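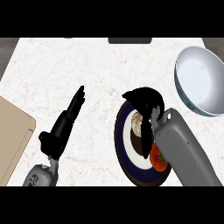
Page 2

11/10/22

So I finally gave up on sourdough! Three years of feeding a jar, and I have gone back to plain old packet yeast and I could not be happier. My sister-in-law thinks I've lost my mind (she drives her starter to the beach in a cooler), but I bake a loaf every other day now and it takes me maybe ten minutes of real work.

The recipe came off the back of a Kasten flour bag I bought in July, when the store was out of my usual. Flour, water, salt, yeast, a spoonful of honey. I cut the honey in half the second time and left it out the third time and then put it all back, so there's your answer on the honey.

My big discovery is cold water. I always used warm because my mom did, and in summer my dough went crazy and flopped over the sides of the pan. Now I mix it with water straight from the tap before bed, stick it in the fridge and shape it in the morning while the coffee is going. The crust comes out darker and it slices without tearing. I still get the odd loaf with a big tunnel through it - usually when I rush the shaping and don't squash the air out. 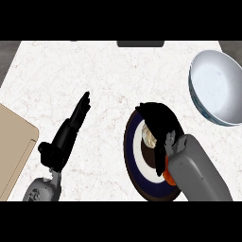
White marble counter, pale veins.

A few of you asked about pans after my last post. I have two, a shiny one from Dolex and a dark one I got at a yard sale, and the dark one wins every time for the bottom crust. The shiny one is fine for banana bread. I line it with parchment anyway, because I am done chiseling.

Oh, and the comment counter on here says 269 now, which made me grin like an idiot. Somebody wanted to know if this dough works for rolls, and yes! Pull it into lumps, crowd them in a buttered dish, and brush the tops with milk. Mine came out kind of lopsided but they were gone before dinner was on the table.

Next up is rye. I have a bag of it sitting in the pantry and I'm a little scared of it - everybody tells me it's like kneading wet cement. If you have a rye recipe that doesn't need a starter, please leave it in the comments.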